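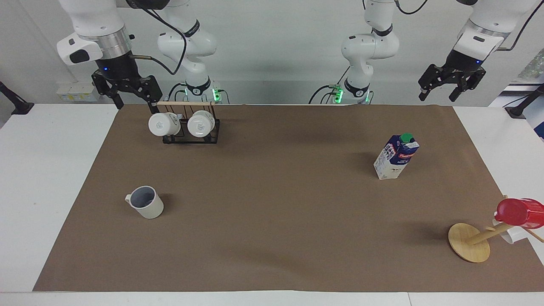
2 min read

Gresent Home Help > Kitchen > Storage and small spaces

Mug rack on a drinks table — where do you put it, and the milk?

teaspoonless
Posted 24 April 2021

Trying to sort out a drinks corner on a plain white table, no cupboards near it. Got a black wire mug rack with a light wooden bar along the top, white mugs hanging off it, a white jug-type mug with a grey inside, and the milk. Brown sheet over the table to save the top from rings. Thats the whole kit.

Rack is at the back left at the moment with the bottoms of the mugs facing out. Looks tidy but I have to reach over everything to get one. If I bring it to the front it's handy but I catch it with my sleeve, and when I take a mug off one end the whole thing wants to lean. Table is 60 cm deep so not loads to play with.

Also drips. I hang them up before they're properly dry (I know) and it goes on the brown covering underneath and leaves a mark. Tried kitchen roll, looks awful.

And last one — milk. Standing up it gets knocked, so I've started laying it down next to my mug. Carton type with a screw cap. Is that daft? Mine hasn't leaked but I don't trust it.

Don't want to buy a shelf. Rented flat, no drilling.

kettle_on_again
Helpful reply, 6 thanks

Back of the table is right, leave it there. But swap the side. Put it on whichever side your reaching hand is, then you're going past the jug and not over it. I had mine on the wrong side from February onwards and only moved it when I broke a mug.

For the lean, take mugs from alternate ends and put them back the same way. If it still goes, bit of museum putty under the feet, the sort that peels off. Comes off a painted table fine, test a corner first though. Heaviest mugs low down if your rack has low hooks.

Drips: dry the rims with a tea towel before they go up, takes no time. Water sits in the lip round the base as well, people forget that bit. If you won't do that (fair enough) then a thin cork mat under the rack only, cut to size. Brown paper is no good for wet, it cockles and then the rack doesn't stand flat, which might be half your leaning problem come to think of it. What is yours, paper or proper matting? Makes a difference.

Milk I'd stand up. Caps are fine until someone doesn't do it up all the way. 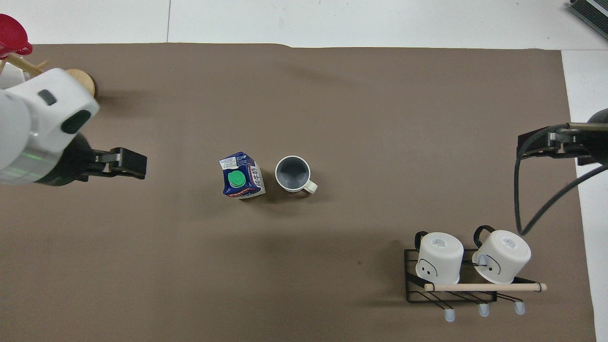 Milk on its side by the mug, green cap, rack over at bottom right.

On its side like that is ok for the length of a cuppa. Not for leaving. Keep the handle turned out towards you so you're not scrabbling across the carton to get at it, and give the two of them a gap — side by side with hardly any room you pick one up and shove the other.

Put the milk back in the fridge after!! Goes without saying but I'm saying it.

prernard_flat_2
2 thanks

just use a tray. one tray, rack one end jug the other, lift the lot off when you wipe down

dunkerdave
No thanks yet

Disagree on the cork, went mouldy on me in a damp kitchen. Folded flannel under the rack, chuck it in the wash. Doesn't look great but neither does mould.

Bottoms facing out is how I do mine aswell. Keeps them from swinging about and you can spot tea stains underneath before you put one in front of a visitor.

Don't bother with suction feet either, had some off Flalturano and they let go after a week. Putty is better, agree with the above.

teaspoonless
Reply from original poster

Ta all. Moved the rack over to the right and it's easier already. Will get some putty. Flannel for now, don't have cork in. Milk's in the fridge, promise. Tray is a good shout but mine's too narrow for the rack, will measure up and have a look at the weekend market.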